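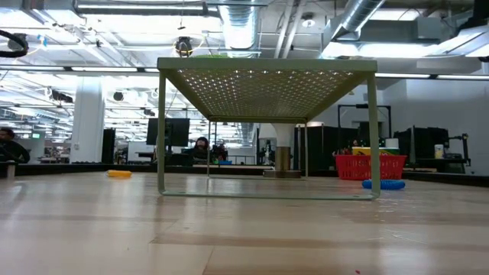
So for my history project I picked the salt tax riots in Dritstead, mostly because my grandmother grew up near there and I'd never heard anybody outside her family mention them. I figured I'd find maybe two pages of material. I ended up with a whole binder!

First, some background. Dritstead was a small river town that lived off salt. The boats came down from Plirngate loaded with it, the townspeople packed it into barrels, and the barrels went on to the coast. Then the council at Plirngate put a new tax on every barrel, and the packers had to pay it before they'd sold a thing. The landowners along the river didn't pay at all (they had an old charter that let them off). You can probably guess how that went over.

The parish register lists 2202 people in the town that year, and 84 of them signed the first petition. That sounds small to me, but Ms. Xaba pointed out that most of the packers couldn't write, and signing your name to a complaint was a pretty risky thing to do. The council never answered it. By May a crowd had gathered at the toll house, and over 100 barrels went into the river. I love that part — they dumped their own salt so it couldn't be taxed.

What surprised me was how much the two main accounts disagree. Bernd Kleinschmidt, who wrote the local history I used the most, says the riot was planned for weeks by the barrel makers. Britta Dreßler thinks it started by accident after an argument with a toll collector named Hamann. I went back and forth on this. The petition makes me lean toward Kleinschmidt, but Dreßler found a letter from the collector's brother that describes the argument almost word for word, and I can't really explain it away. Maybe there was a plan and the argument just set it off early?

Five men were jailed and the tax stayed in place for another two winters. After that it was cut in half, and the charter was quietly changed so the landowners had to pay a share too.

If I had more time I'd look into the women of the town. They did a lot of the packing, and Kleinschmidt gives them one paragraph. Marcus Van Dusen, my project partner, drew the river map on the back cover and checked all my spellings of the old street names.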